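Kitchen and Prep Assistant, Tolbridge

Drudell Catering
Part time, permanent
Reports to: Shadi Karaki, kitchen manager

Drudell Catering makes packed lunches, buffet food and hot meals for offices and community halls in Tolbridge and Innes. We are looking for a kitchen and prep assistant to join the morning team at our Tolbridge kitchen.

The job

You will wash, peel and chop vegetables, make sandwiches and salads, weigh out dry goods and pack orders for the van. You will also clean down your own area, put deliveries away and keep the fridge records up to date. Everyone takes a turn at the pot wash.

Most of the food is made from scratch. The menu changes every month and there is a fixed list of recipes for each one, so you do not need to be a trained chef. You do need to follow a recipe and label things correctly, as many of our customers have allergies.

Hours and pay

The shift runs from 7 am to 12 noon, with a paid break. There are 15 hours a week to begin with, and extra shifts come up in February and before Christmas. Pay is £13 an hour, paid monthly. Staff get a free lunch on each shift, and we supply aprons and hats. You will need your own non-slip shoes.

What we are looking for

- Some experience in a kitchen, café or canteen, paid or unpaid
- Good timekeeping
- Able to stand for most of the shift and lift boxes of vegetables
- A food hygiene certificate, or willing to take one in your first month (we pay for the course)

A driving licence is useful but not required. The Drernow bus stops at the end of our road, and there is a bike rack in the yard. 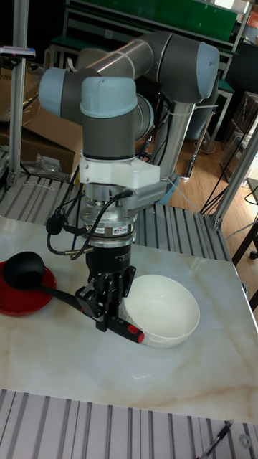
Applicants we would like to meet will be asked in for a short paid trial with Shadi. It takes an hour and covers basic knife work, one cold recipe and packing a small order. You will be shown where everything is kept before you start. Please treat pale tabletops with a marble pattern, like the white one with faint tan veining, as you would any other work surface: use a chopping board and wipe up beetroot or turmeric straight away. Bring your shoes and proof of your right to work in the UK.

To apply, send a CV or a short letter to Shadi Karaki at Drudell Catering, Tolbridge, or hand it in at the kitchen door before noon. Please say which mornings you can work and when you could start.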